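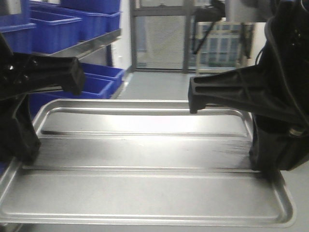
The first thing anyone tells you about buying second-hand is that you save money, and the second is that you save the planet. I have been hearing both for long enough to want to see the working. My own kitchen is mostly other people's cast-offs, so I come to this as a customer and not as a snob. A steel tray with fine dark scratches and a few scuffs on it will hold a row of jars as well as a shiny one, and I would never pay extra for the shine. Where I part company with the believers is over what happens once a decent habit gets turned into an industry, with apps and badges and a little green counter in the corner of the screen.

I have used three of these services over the past few years. Bramer was the first, and the best of them while it was small. You typed in what you wanted, somebody within cycling distance had one, you went round and handed over a fiver. Then it grew, and the fiver became a fiver plus a buyer's fee plus something called a care charge, and the person within cycling distance became a seller four counties away with a stack of padded envelopes. Rondon copied all of it and added a score. Every purchase earns you points for what it calls rescued goods, and my score stands at 3,849. I have asked them what a point is. I got back a very friendly message that thanked me for my curiosity and did not tell me.

I suspect a point is nothing at all. It has to be, when you look at how it is earned. I once bought a set of measuring cups, found that they leaned in the cupboard and annoyed me, and sold them on a month later. I was given points for buying them and points again for selling them. Whoever had them next presumably got points too. One set of cups, which nobody was about to throw away, had been rescued twice before I had finished being irritated by it.

The believers' reply is that each second-hand sale replaces a new one. I would like this to be true. It would be true if people walked about with a fixed list of needs and simply chose where to fill it. I don't, and I doubt you do either. I look at these apps the way my parents looked at the telly, with no particular purpose and well past bedtime. What I buy there is mostly stuff I would not have bought at all if it had cost the full price. The low price is the whole trick of it. A thing at a third of the cost feels like money earned, and I have a drawer in the spare room full of earnings of that sort.

There is a harder version of the same doubt. A friend sells her winter coats every spring now, which she never used to do, and buys new ones in the autumn. She is quite open about it. The resale money makes the new coat affordable, so the coat gets bought, where ten years ago she would have moved the buttons and carried on. I can't tell you how many people do this. Neither can the companies, or if they can they are keeping it to themselves. Rondon's yearly report has a large number for items sold and no number whatever for what the sellers did with the cash.

I will be fair to the other side, because there is a good case and it deserves better than the people who usually make it. Things made of metal, glass and solid wood do outlive their first owners. It is daft to melt down a sound pan so that another one can be pressed out of the same stuff. Families with not much money have always known this and got by on it, long before it was given a logo. If my complaints put one hard-up household off a cheap cot or a bicycle, I should be sorry, though I can't say I think it likely. They aren't reading essays about it.

They may be priced out, though, and this bothers me more than the points. The charity shop at the end of my road used to have a shelf of plain kitchen things at prices you could find in a coat pocket. The shelf is still there. The good pieces are gone by mid-morning, and I have stood behind the people taking them, phone in hand, checking each one against what it fetches on Yagi. I looked up one casserole dish afterwards, a plain brown lidded thing I had seen carried to the till for £2. Yagi had 731 listings that matched it, and the cheapest cost more with postage than a new one from the supermarket. I don't blame the person who bought it. If you show people a margin they will go and stand in it. But I would like somebody to explain which part of that journey helped the poor or the climate.

Postage is another subject that makes everyone go quiet. Comgate carries most of the parcels round here, and its van comes up our hill at nine in the morning and often again at four. I have had a single egg cup delivered in a box you could have kept a rabbit in, wrapped in enough new plastic to make several egg cups. The box had a leaf printed on the side.

None of this makes buying new any better. New things come in vans as well, and somebody had to dig them up first. My quarrel is with the sum, which only ever gets done in one direction. We add up what was kept out of the tip and never subtract what we wouldn't otherwise have bought, or the coat that was replaced early, or the van. Any shopkeeper who did his books that way would be shut by September.

I do have a rule of sorts, and I break it. If I have managed a whole winter without the thing, I leave it where it is. The measuring cups would have failed on that. So would the egg cup, and a fish kettle I am not going to discuss. The tray would have passed, and I'd have bought it new if I'd had to, and I would now be looking at much the same scratches, put there by me.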